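4 Setting up the Clostar 390 under-sink water filter

4.1 Before you start

The Clostar 390 is fitted to the cold supply only. Check that the mains pressure at the tap is between 2 bar and 6 bar. If it is higher, fit a pressure reducing valve (not supplied) upstream of the inlet tee.

CAUTION: Do not connect the unit to a hot water pipe, a softened supply or a storage tank fed from the loft. The housing will distort above 40 °C and the guarantee will be void.

You will need an adjustable spanner, a cross-head screwdriver, a pencil, a bowl and a dry cloth. A drill is needed only if you are fitting the separate tap.

4.2 Unpacking

1. Take out the filter head, the housing, the cartridge and the bag of fittings. Check them against the packing list inside the lid.
2. Leave the cartridge in its sealed wrapper until step 4 of section 4.4.
3. Look over the two O-rings. If either is nicked or flattened, order part 147 before going further.
4. Flatten the inner card and put plastic bags out of the reach of children. Local collection rules differ for card and film.

NOTE: The wall bracket template is printed on the back of the packing list. Do not recycle it with the rest. 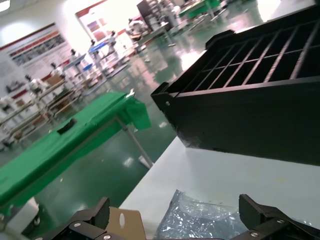 According to one installer, the template comes out slightly small if it is photocopied, and the holes should be marked from the original sheet or from the bracket itself. This agrees with our own measurements. Use the bracket if the sheet is lost or creased.

4.3 Fixing the bracket and the inlet tee

1. Hold the bracket against the side wall of the cupboard. Leave at least 40 mm of clear space beneath the housing, or it cannot be lowered when the cartridge is changed.
2. Mark the holes in pencil and fix with the screws supplied. For chipboard, make a shallow pilot hole. For masonry, use plugs.
3. Turn off the mains stopcock and open the cold tap until it runs dry.
4. Place the bowl under the cold supply joint and undo the nut.
5. Fit the inlet tee with its washer. The arrow on the tee must point towards the tap.
6. Tighten by hand, then a further quarter turn with the spanner.

CAUTION: Do not use jointing paste on the tee. Thread tape may be used on the brass side only.

4.4 Connecting the tubing and cartridge

1. Cut the tubing square with a sharp knife. An angled cut will weep at the push-fit collar.
2. Push blue tubing into OUT and white tubing into IN until each passes the second stop. Pull back gently to test.
3. Wipe the O-rings and apply a thin smear of the silicone grease.
4. Unwrap the cartridge, handle it by the end caps, and seat it in the housing with the narrow end uppermost.
5. Screw the housing up into the head, by hand only.
6. Open the stopcock by half a turn. Wait, check each joint with the dry cloth, then open fully.
7. Run the filtered tap for 10 minutes. Grey water at first is carbon dust. Discard it.

NOTE: Ustar and Ferraro cartridges have a different thread and will not seal in this head.

Comments (3)

Tap wouldn't stop spitting after step 7. Left it overnight and ran it again, fine on Tuesday morning.

Is the quarter turn in 4.3 from hand tight or from first contact? Mine dripped until I gave it a bit more.

From hand tight. If it still drips, check the washer is the right way round before you put the spanner back on it.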